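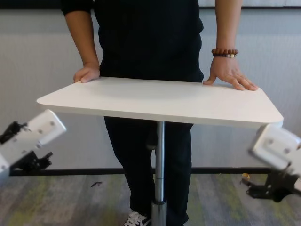
Gripper trials FAQ - Brostberg bench notes

Quick answers, updated when we get a minute. Last big edit October.

Which grippers are you comparing?
Two sets. The Sovard parallel fingers and the Drorkura short-jaw ones. Same arms, same controller, swap takes 14 minutes if the screws behave.

Why not both brands at once, one per arm?
Tried it. Offsets got mixed up in the config, lost a Saturday. One set on both arms now.

What's a run?
53 tries at one task. Drops count as fails, slips don't unless the part leaves the jaws. Stalls get their own column.

Which did better?
Depends. Sovard better on flat edges and anything wide. Drorkura better on small stuff, also quieter. Sovard had 5 stalls in the last run, Drorkura 11. Don't read to much into one run.

Chest camera or wrist cameras?
Chest for the approach, wrist for the last bit. Chest view alone is ok for big objects. For small ones the fingers block what you need.

Do you hold the furniture still for edge tests?

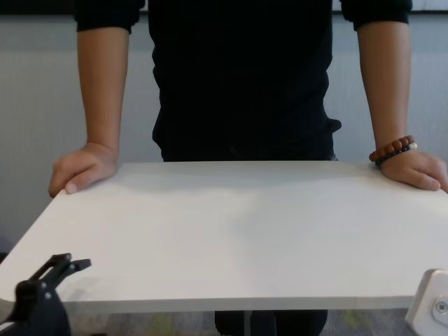
Edge tests are the fussy ones. Jaws have to come in level with the top and close without shoving it. We do the first passes with a person at the back of the table, a hand on each rear corner, and the top left bare so there's nothing to knock off. Front edge stays clear for the arms. Speed at the lowest setting until the path looks right, then up one step.

Can I stand in for that?
Yes if you've read the stop procedure. Sleeves pushed up, hands away from the front, say "clear" before you step off.

Controller keeps dropping the left arm, what do I do?
Reseat the cable first. Then restart the Gatchalian box, wait for the second beep. Still dead, log it and leave it alone.

Do the fingertips wear out?
Sovard pads, yes, they go shiny. Swap both sides togther. Drorkura tips ok so far.

Can I get the raw logs?
Ask at the bench. Logs from before the recalibration have wrong force units, don't use those.

Will you test suction?
Not this round. Maybe after the edge tests are done.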